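Workshop news: the gripper bench

The two-finger gripper on the back bench is nearly ready to go on its arm. Zewditu Gidey and Adeel Usmani have printed 14 pairs of fingers since November and settled on a flat, tapered shape with a squared-off tip. The earlier ones were rounder and kept slipping off cupboard pulls.

The control board is a Talpur, bought used. It has been steady apart from one bad connector, now replaced. Total spend so far is $400, most of it on motors.

Before anything gets bolted down, Adeel is running the drawer task in simulation on the workshop computer. He has done 1524 runs. The view is from the wrist, looking down past the open fingers at a wood-grain cabinet with a short, flat metal handle. The floor is a dark gray texture he picked because our own floor is close to that shade.

The approach angle still needs work - the cabinet comes in at a steep tilt, and the wrist has to turn before the fingers can line up with the handle. 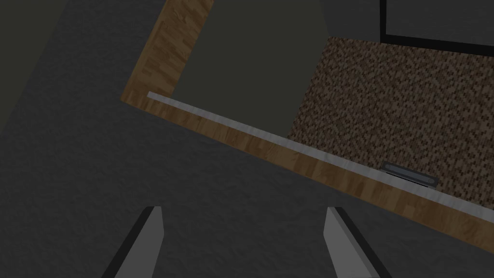
Help wanted

Zewditu needs 3 people to sand and fit the mounting plate. No experience needed. Sign up on the sheet by the laser cutter, or talk to Kulsoom Bangash.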